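Joltness Manipulation Program
Progress Report to the Madden Fund: Demonstration Visit, September

The project held its second demonstration visit this month at the Derkham site. The visit was a condition of the current grant period, and 12 guests attended, among them representatives of the Demchenko workshop. Each session lasted 50 minutes and covered the use of hand-held grippers to pick up small household objects.

Guests were shown the approach and grasp at floor level, and were then invited to try the tools themselves. Staff remained beside each guest and kept a written record of questions. 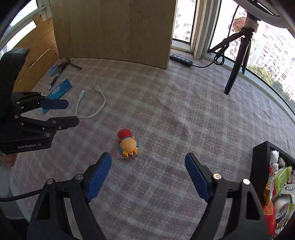
Hand-held grippers at a small toy keychain figure on the carpet.

Most questions concerned the width of the jaw opening and the handling of objects with loose parts, such as rings and cables. Several guests asked for more time with the tools, and the project team agrees that the introductory talk was too long. It will be reduced to 15 minutes at the next visit.

Spending on the visit remained within the approved budget line. Two items are outstanding: the revised safety sheet for guests, and a written reply to Demchenko on the loan of equipment. Both will be submitted with the next quarterly report.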